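Evaluation of the Findolier Gripper Kit

Posted by Marta Shevchuk, 14 March 2024

The Findolier is a two-finger gripper kit supplied by Drundier for small research and teaching arms. I purchased one in December at a cost of $841, excluding freight, and have since used it on the bench for object handling trials. The following remarks are offered to readers considering a similar purchase.

Assembly is described in a manual of 16 pages. The instructions are adequate, although the section on cable routing refers to a bracket that was superseded in the current revision. Drundier supplied a corrected sheet upon request. All fasteners were present in the kit, and the spare fingertip pads were individually bagged and labelled. 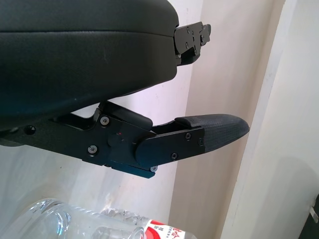

Trials to date have concentrated on household articles, including plastic drink bottles, paper cups and folded cloth. Thin-walled bottles remain the most demanding of these. At the default closing force the wall tends to buckle before the bottle can be lifted, and I would recommend that the force setting be lowered prior to first use. Of 223 attempted grasps in the first series, 180 were completed without a drop. Most failures occurred with bottles approached from the shoulder.

The textured pads have shown little wear. The pivot joints require periodic inspection, as one screw had worked itself partially free by the end of the series. A low-strength threadlocker was applied and the fault has not recurred.

The accompanying software, Farouk, is serviceable but logs grip force in units that are not documented. I have written to the distributor, Justesa, for clarification and await a reply.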